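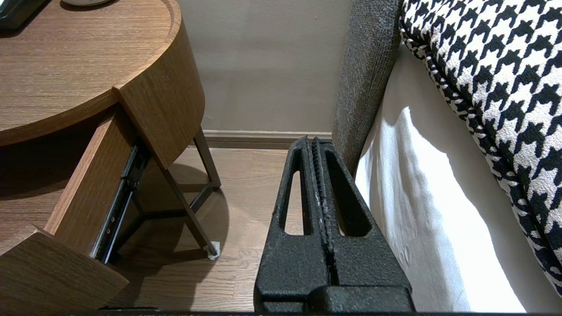
Why did the gripper keep its fingers closed after it had opened a drawer? The controller believed the fingers were still holding the handle, so it refused every new command until a person came and cleared the fault.

This was the problem that took most of our November, and several readers have asked me to write it down properly. I do it gladly, but I ask for some patience, as the story is a little technical in the middle.

Our arm at Lilimen practices ordinary bedroom tasks. It opens a drawer, takes something out or puts something in, and closes the drawer again. The opening part worked well from the first week. The closing part also worked well, until one Tuesday when the arm stopped beside the open drawer and stayed there. The fingers were shut. The log said "object held." There was no object.

We first suspected the drawer. The slide rails were good ones, and the drawer ran easily when I moved it by hand. Then we suspected the finger coating, which is rough and has worn off in small spots. Wenche Nordin spent a whole afternoon comparing the worn fingers with a new pair from Fagerlund. The new pair stopped in the same way before the evening. I mention this because two people have written to me that they plan to replace their fingers, and I would like to save them the money.

The real cause was in how the gripper decides that it is holding something. It looks at two values: the position of the fingers and the current in the motor. When the fingers close on a handle, the current rises before the fingers meet. When they close on nothing, they meet fully, and then the current rises. The difference is clear if the zero position is correct. Ours had moved. After each restart the gripper measured its zero again, and if the arm was pointing downward during this measurement, the result was a little wrong. Fully closed then looked to the software like almost closed, and almost closed with high current means "object held."

I went through the log for the month. It contained 3,286 closing movements, and 1,394 of them came after a restart with the arm pointing down. All 11 stops were in this second group. I should have sorted the log in this way on the first day, and I am sorry that I did not.

There is also a safety side. While the fault is active, the arm keeps its position with the motors on. A person who comes to clear it must put a hand near the fingers, and at that moment the software has a wrong idea of what the fingers are doing. In one case the gripper opened by itself when the fault was cleared, quite fast, and it knocked against the back of my hand. I had no injury, only a surprise. But an open drawer on one side and a bed on the other do not leave much space to pull the arm away, either yours or the robot's.

What we have changed at Lilimen:

The arm now goes to a fixed upright pose before the gripper measures its zero.

If the measured zero differs too much from the stored one, the program does not start.

Clearing a fault no longer opens the fingers. Opening is a separate command, and it must be given from the desk.

Before anyone reaches in, the stop button is pressed. We had this rule already, but it was not always followed, by me either.

The group in Zidcombe uses the same gripper with the older Grosano controller, and they tell me that their version stores the zero permanently and does not measure it at restart. They have not had this stop. If you are not sure which version you have, restart the gripper and watch the fingers. If they close and open once before the first command, you have the same version as ours, and you should check your start pose.

We have had no new stop since the change, but the arm has not worked many hours in this time, so I would not call the matter finished. If you find "object held" in your own logs with nothing in the fingers, please send me the lines before and after it, and also the pose of the arm at the last restart.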